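Workshop Notes: Screws That Won't Turn, Screws That Won't Hold

Filed under: Hand tools, Fasteners
Last edited 16 Apr 2018

Most damaged screw heads are damaged in the first quarter turn. The driver is the wrong size, or the recess is full of paint, or the push is too light for the twist. All three can be dealt with before any force is applied.

Matching the tip

A cross-head driver should fill the recess and stand up in it without being held. If it rocks, go up one size. If it rides high and touches only the rim, go down one. For slotted screws the blade should be as wide as the slot is long and thick enough that it cannot twist inside it. A blade that is too wide will scar the surrounding surface as the screw goes in.

Check the tip for wear under a lamp. Rounded corners on a cross tip show up as bright spots. A worn slotted blade can be restored with a flat file: clamp the shaft, file the end square, then take a little off each face until the two faces are parallel near the end. Do not use a bench grinder unless the blade is dipped in water every few seconds. Overheated steel turns blue and goes soft.

Worn cross tips are not worth filing. Replace them.

Cleaning the recess

Paint is the usual obstacle on hinges, strike plates and window hardware. Set the corner of an old slotted blade in the slot at a low angle and tap it along with a small hammer. For cross recesses, use a scribe or a sharpened nail. Blow out the debris and repeat until bare metal shows at the bottom.

Wear eye protection for this step. Old paint comes off in hard flakes, and paint in older houses may contain lead, so wipe up with a damp rag and do not sand.

Freeing a stuck screw

1. Clean the recess as above.
2. Apply penetrating oil if the screw is in metal. Leave it overnight. Skip the oil on bare wood, where it will stain and spoil later finishes.
3. Seat the driver and strike the end of the handle twice with a mallet. Use a driver made for striking, with the shaft running through the handle. A plain plastic handle can split.
4. Turn a few degrees clockwise first, then counterclockwise.
5. If it moves, work it back and forth. Do not try to take it out in one pull.

Put your weight behind the driver, in line with the shaft. On a wall fixing, that means standing square to the work, with the elbow behind the hand.
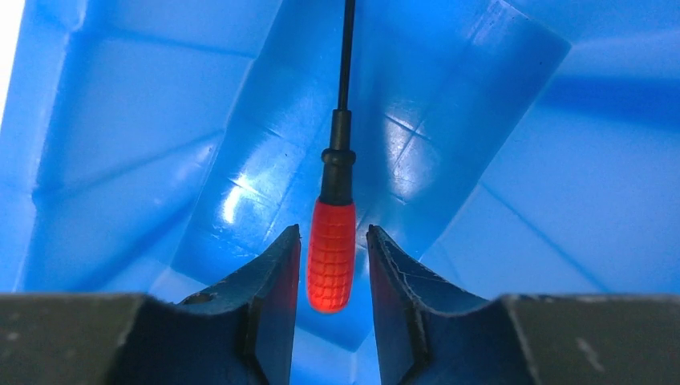 Tamošiūnaitė wrote in to object to step 4: on brass screws in oak, she finds that any clockwise turn is enough to snap the head, and she prefers to warm the screw with a soldering iron for a minute and then back it out directly. The point is fair. Brass is weak and oak corrodes steel but also grips brass hard once the wood has dried around it. For brass, use heat first and skip the clockwise turn.

If the recess is already stripped, lay a wide rubber band over it and press the driver through. This works on lightly stripped heads only. For worse cases, cut a new slot across the head with a hacksaw blade, or drill the head off and remove the stub with locking pliers once the part has been lifted away.

Screws that spin in the hole

Loose hinge screws in softwood are best fixed by plugging. Drill the hole out clean, glue in a hardwood dowel, let it dry overnight, trim it flush and drill a fresh pilot. Toothpicks and glue will hold a cabinet door but not an entry door.

The long-screw method is quicker on door frames - remove one screw from the top hinge and replace it with one long enough to reach the stud behind the jamb. Drill a pilot first. Stop turning as soon as the hinge leaf is tight, or the jamb will be pulled out of line.

Care of the drivers

Wipe shafts with a lightly oiled rag after damp work. Handles clean up with dish soap and an old toothbrush; solvents can leave some plastics sticky. Do not leave drivers in a garage over winter without a film of oil on the metal.

Next page: Drill bits, pilot sizes and countersinks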